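Skokine handwork set: README

Hi, and thanks for downloading. I'm Nneka Lawal, I put this dataset together with a handful of very patient people, and this file is the closest thing it has to a manual. I'll keep adding to it as people write in with questions. The February refresh replaced the old folder layout, so if your loader suddenly can't find anything, read the part about folders first and save yourself an evening.

What you're getting

171 recordings of people doing small household jobs with their own two hands, seen from head height. The idea is that you show a robot the task by doing it yourself, and the arms learn from your hands. On top of that there's a smaller batch done by remote control, 40 recordings, where the operator drove our two-arm rig (we call it Gineo, long story) through the same kinds of jobs. The two batches live in separate folders and I'd keep them separate until you know what you're doing with them. The motion is really different! People's hands are quick and sloppy and they overlap all the time. Gineo moves like it's carrying soup.

Everything is stored at 30 frames per second. The hand batch is video plus a hand track for each side. The remote batch is video plus joint positions, gripper opening and the operator's controller readings.

The jobs

I wanted things that people do without thinking and that robots find miserable. Folding washcloths. Putting lids on jars. Sorting a drawer. Lining up long things side by side on a counter, which sounds like nothing until you try to write down what "lined up" means. Do the handles have to be parallel? Do the ends have to match, or is it the gaps that matter? We went back and forth on that one for days and finally let every person do it the way they'd do it at home, with one rule: handles toward you, blade ends toward the wall.

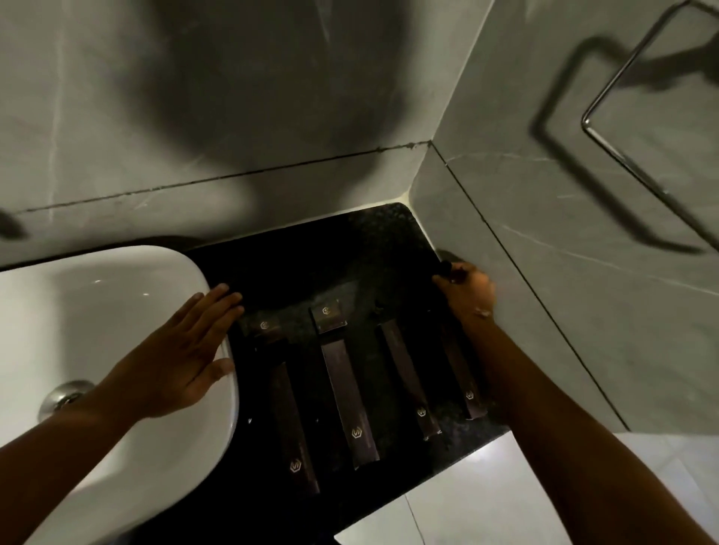

The other thing I insisted on was letting people work wherever they had a surface. Kelechi Ogunleye wanted everything shot on the same white table, and I get it, a white table makes the hand tracker very happy. But I've trained on white-table data before, and the policy fell apart the first time it met a dark countertop with specks in it. So you get stone, tile, painted shelves, a windowsill, hard shadows and shiny metal. Your segmentation will complain. Let it!

The lining-up jobs come in two flavors. In "straighten" everything is already out and the person tidies it. In "lay out" things start in a pile or a box and get placed one at a time. The flavor is in the task field of each record, so please don't guess it from the video. Plenty of the straighten recordings have a moment that looks exactly like the end of a lay-out.

How the labels work

Each recording has one sentence for the whole job and a list of short steps with start and end times. Américo Vieira wrote nearly all the hand-batch sentences and he writes beautifully, so they vary a lot: "even up the row," "square these off," "get them sitting straight." I left them that way on purpose. If you need a fixed vocabulary, there's a second field called plain_task with eleven possible values.

Step times were marked by hand. We call a step finished when the hand lets go, except when it never lets go, and then we call it finished when the object stops moving. That happens more than you'd think. People like to keep one hand planted on the counter while the other one works, and our early labels counted the planted hand as "holding" something. I fixed all the ones I found. There's now a hand_role field with "working," "resting" and "steadying," one value per side per step.

One more thing on hand_role: "resting" only means the hand isn't touching an object that matters to the task. It can still be touching the counter. Hauwa Bassey asked me to put that in capital letters, so: IT CAN STILL BE TOUCHING THE COUNTER.

Folders

hands/ has the hand batch, one folder per recording.
remote/ has the Gineo batch, same layout plus controls.csv.
labels/ has one JSON file per recording, named to match.
tools/ has the loader and a little viewer called Plakell.

Plakell is not pretty. It plays the video with the step labels underneath and lets you drag the boundaries. If you fix a label, press S and send me the file – I merge fixes every Sunday, usually after dinner.

Things that will bite you

The hand tracker loses fingers when they wrap around something small and dark. It doesn't give you a gap, it gives you a confident wrong answer, often with the fingertips drifting off toward the nearest dark thing. Use the confidence column and throw out anything you don't like the look of.

Left and right swap now and then when the wrists cross. I've fixed this in the lining-up jobs but I haven't gone through the jar lids yet.

Blades are hard. Handles are long and easy to find, blade ends get lost against a dark surface or under a hand. If you're training anything that has to pick a grasp point, I'd start with the handle and leave the rest alone. And please don't run a knife policy on a real arm with sharp knives. Gineo only ever got blunt stand-ins, and even then Obinna Abubakar stood by the stop button the entire time with a face like thunder.

The remote batch has some lag between the controls and the video. It's steady within one recording but differs between recordings, so there's a lag_ms number in every record. Subtract it before you do anything else.

What I've tried

I trained a small policy on the hand batch alone for 3000 steps and then fine-tuned on the remote batch. It learned to reach for handles pretty fast. It was terrible at knowing when to stop, and would nudge the last item in the row forever, like somebody fussing with a picture frame. Adding the step boundaries as a training signal helped. The config is in tools/oyewole.yaml, named after the machine it ran on.

If you get something better working, please write! I'd especially love to hear from anyone who's mixed the two batches from the start, and I still need someone with time to check the jar lids.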